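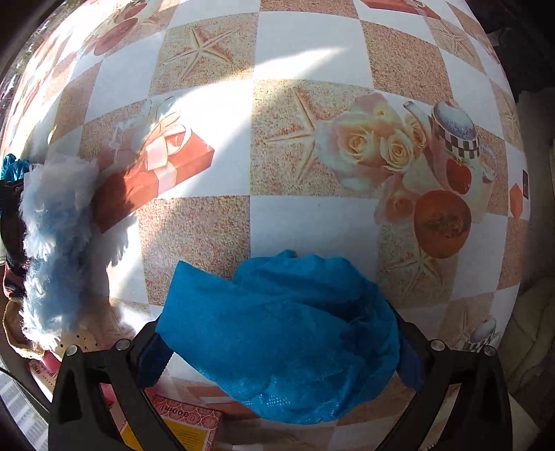
Nerys Howells replied:
I'd leave the coins where they are until you've read the unstaking terms. Mesumar changed the exit queue in July and a lot of people missed the notice. If you ask to withdraw now you stop earning the same day, but you still wait out the whole queue.

cutlass_ben wrote:
Does that apply to the old fixed pool too, or only the flexible one? I went in last year on the fixed terms and my dashboard still shows the original end date.

Nerys Howells replied:
Only the flexible one, as far as I can tell. The fixed pool has its own page and the wording there hasn't changed.

dryditch wrote:
I disagree with leaving them. The rate has dropped twice since spring and the token has dropped with it. I had 600 in there and moved 440 out to my own wallet. The wait was annoying but I sleep better. Getting paid a yield in something that keeps falling is not income.

pellmell7 wrote:
That depends on what you paid for it. If you bought near the bottom you're still ahead, and selling now means a tax bill on top.

dryditch wrote:
Who said selling? I said moved. Taking it out of staking and holding it yourself is a different thing from selling it. Where I live the rewards were taxed when they landed anyway.

pellmell7 wrote:
Fair enough, I read it too fast. I'd still want to know what the network fee was. Last time I moved a small amount the fee ate most of a month's rewards.

dryditch wrote:
Low. I did it at 5 in the morning when things were quiet. Send a small test first and then the rest, even if it means paying twice.

okaywalt wrote:
Has anyone tried Skyrme for this? A guy at work says they pay more and there is no queue.

Nerys Howells replied:
I looked at Skyrme and passed. No queue means they are lending the coins or keeping a reserve, and I couldn't find a page that says which. They may be fine. I just don't put money where I can't find that out.

okaywalt wrote:
Every one of these places has something buried in the terms though. Mesumar changed theirs and you only found out from a notice most people didn't read.

Nerys Howells replied:
Yes, and that's a fair complaint about Mesumar. I have 410 left there and I'm not adding to it.

cutlass_ben wrote:
Back to the fixed pool for a second – I found the page. It renews by itself unless you turn that off 3 days before the end date. The switch is under account settings, not on the staking page. Mine was on and I don't remember choosing that.

pellmell7 wrote:
Mine was on too. Just turned it off, thanks.

hollis_r wrote:
If you track this stuff, Jistgate imports the rewards history but it gets the dates wrong when a payout lands near midnight. I had to fix a bunch by hand. The export file straight from Mesumar has the right times in it.

dryditch wrote:
Is that the long file or the summary?

hollis_r wrote:
The long one. The summary only gives monthly totals.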